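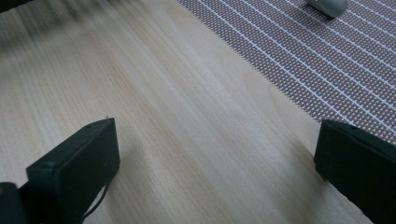 Mistby weavers take on order for 302 placemats

27 Feb 2020

A weaving workshop in Mistby has taken on its largest order so far, to supply 302 woven placemats to the new dining room at Clalstead College.

The workshop, Bañuelos, is in the old seed merchant's on Provton Road and has been making table linen there for six years. Until now it has mostly sold tea towels and mats in small sets, at the Saturday-style markets in the area and from a shelf by its own front door.

The college dining room is due to open in August. It will have long tables in pale wood, left without cloths, and the college wanted a mat for every place.

Marisol Palacios, who runs the workshop with Damián Solís, said the first approach came by email and she took it for a mistake.

"I thought they had put an extra nought on it somewhere," she said. "I rang them up and they hadn't. Then I had to go and ask Damián if we could do it."

The mats will be striped, with narrow white lines on a darker ground. The college was shown samples in four colours and has asked for a muted mauve and a grey-brown, with the two mixed along each table. A dark green was turned down after it was tried under the dining room lights. Plain mats were considered as well, but the college felt they would show marks too quickly.

One side of each mat will be left with a short fringe. Ms Palacios said the workshop had offered to hem all four sides and was still willing to do so if the fringes did not stand up to washing. A batch of samples has been in use in the college staff room since the new year and is being washed twice a week.

Meenakshi Menon, who is in charge of catering at the college, said the old dining room had used paper mats, which were thrown away after each meal.

"We were getting through 2,000 of them in a busy fortnight," she said. "They slid about and they stuck to anything damp. The tables are staying for a long time and we would like them not to be covered in rings by Christmas."

She said that cost had been looked at closely. The woven mats will come to £2,818 including delivery, to be paid in two parts. The college also asked two larger suppliers for prices. One was cheaper but could not match the size, as the new tables are narrower than usual and a standard mat hangs over the edge.

Work on the looms is expected to start next month. Bañuelos has three looms, one of which has been out of use while it waits for a new beam. Mr Solís said it would be running again before the order was begun, and that a second weaver, Berenice Ocampo, would be going from two days a week to four.

The workshop will carry on selling from its front shelf while the order is being made, although there will be fewer new designs than usual. Tea towels will be the first thing to run short. Anyone who has already placed an order for mats will get them on the date they were given.

The college has said that the mats will be kept in drawers at the end of each table and set out before lunch and dinner. Students taking breakfast will be asked to fetch their own.

Heriberto Montes, who made the tables at his yard outside Clalstead, said he had finished the tops with oil and that they would need a fresh coat each summer whether or not mats were used.

"Oil will cope with a warm plate but I wouldn't put a pan down on it," he said. "A mat is a good idea. Lift it up now and then and wipe underneath."

Seconds from the order, if there are any, will be sold at the workshop in the autumn.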